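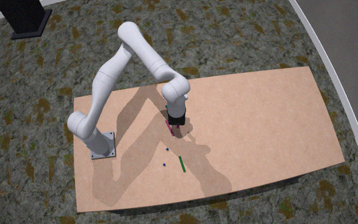 Sidra Tarar

Tuesday, January 9, 2018

I went to the Plullbridge game on Saturday night and I have been meaning to write it up since. This is a rec league, so don't expect much in the way of numbers. The scorebook went home with someone else and I am working from memory and from what I typed into my phone at halftime.

Plullbridge came in at 2 wins and 4 losses. Drutau had beaten them before Christmas, and I thought it would go the same way again. Drutau is a tall team. They don't run much and they don't need to, since they get most of their own rebounds and sooner or later one of them goes in.

The first quarter was slow. Both teams missed a lot of open shots, and the gym was cold enough that I kept my coat on. Plullbridge played a zone, with the two guards up top and everybody else packed in near the basket. Drutau kept passing it around the outside and then throwing it in to the big guy anyway. He got called for traveling on one of those and argued about it longer than he should have. I was sitting close to that end and it looked like a travel to me.

In the second quarter Plullbridge started to press after made baskets. I don't know why they don't do it more. They are a small team and most of them are in good shape, and Drutau had trouble getting the ball over half court. Plullbridge got a few easy layups out of it and went into halftime with the lead. It was a small lead, but I don't think they have been ahead at the half since the opening week.

I got a coffee at halftime and talked to a couple of the Dotonen players, who had the late game. They wanted Drutau to lose because it would help them in the standings. Dotonen has been in the middle of the table all season. They beat the teams they should beat and lose to the others, and they seem fine with that. 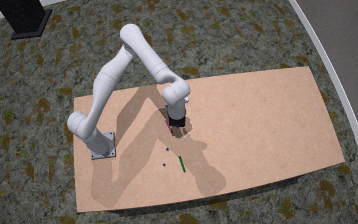

The third quarter was the best part of the night. Drutau went to a smaller lineup to deal with the press and it worked for a while. They tied it up, and then they went ahead on a long three from the corner that I was sure was going to miss. Plullbridge called time. When they came back out they had dropped the press and gone to man to man, which surprised me. I thought the big guy would have a party in there. He didn't, mostly because he was tired. He had played nearly the whole game and he was walking back on defense by then.

Free throws decided it. Plullbridge has been bad at the line all year and I have complained about it on here before. On Saturday they made most of them. Their point guard shot the last two with the lead down to a single point and both went straight in. Drutau still had time for one more shot. They got a decent look from the left side and it hit the back of the rim. Plullbridge won by three.

I stayed for the first half of Dotonen against Dissanayake. Dissanayake only had six players show up, and with so few subs they played a slow game on purpose. It was close when I left. I heard the next day that Dotonen pulled away at the end, but I didn't see it, so I can't tell you how.

A few other things. The clock at the far end is still not working, so half the people in the stands have to ask what the score is. The start time was moved up by fifteen minutes and the schedule by the door still had the old one, so several people missed the opening tip. And if the league is going to use just two referees, I would like them to talk to each other more. There was an out of bounds call in the fourth quarter where they pointed in different directions and then went with a jump ball. I can live with that, but it took a long time to get there.

Plullbridge plays Dissanayake next. They should win it if Dissanayake is short on players again. If everybody shows up it is a harder game, because Dissanayake shoots well from outside and the zone leaves the corners open. I would start with the press and keep it on until somebody proves they can beat it. I plan to be there, and this time I am going to ask for the scorebook before it leaves the building.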